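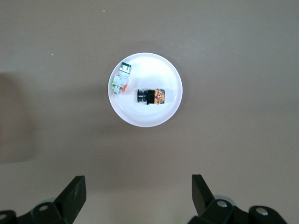 2021-04-19

Equipment list, second go. I spent most of the morning on this and I want it written down before I talk myself into something shinier — so bear with me, whoever reads it after me.

We have $747 left on the small parts line and it has to stretch to the summer. The switch sorting work needs three things out of that: more push buttons, spare finger plates for the gripper, and a decent light. I'd love a second wrist camera too, but that's a separate fight and Dymphna Hanrahan has already said to ask her again when the new budget opens. Fair enough.

Push buttons first. We keep picking the same few over and over and I'm sick of the sight of them! I want 18 more, mixed. Some with the square collar, some without, a few with the clear contact block, because I think shiny see-through plastic is going to be the hard one and I'd like to find that out now. Green caps and black caps are fine to start, but can we please get red and yellow as well? Erdale sells them loose, and they don't care if the colors match. Erkadport only does full boxes, which is cheaper per switch and still more than I want to spend.

Finger plates. I asked for a quote on four pairs back in February and it came in at $13 a plate, so $104 for the lot. Ordering those today. Still the black ones. Roy wants to try soft pads on top and I'm all for it, but he can cut those from the sheet in the drawer before we pay anybody for molded ones.

The light is where I keep changing my mind. The white plate throws a bright patch back at the camera and a glossy button sitting on top of it doesn't help. Hiver has a diffuse panel on their list that would eat nearly half the money (ouch). Or we buy a matte gray dish for next to nothing and see how far that gets us. Dish first, I think. If the highlights still bother us after a week of runs, I'll go back to Hiver and ask if they do loaners.

Not buying: the fancy tray with the foam cutouts. It would hold every switch in the same pose, and the whole point is that they lie any which way.

To do: send Erdale the switch list, order the plates, find a gray dish. Roy, what thickness is that pad sheet? I need it for the finger gap and the label has come off.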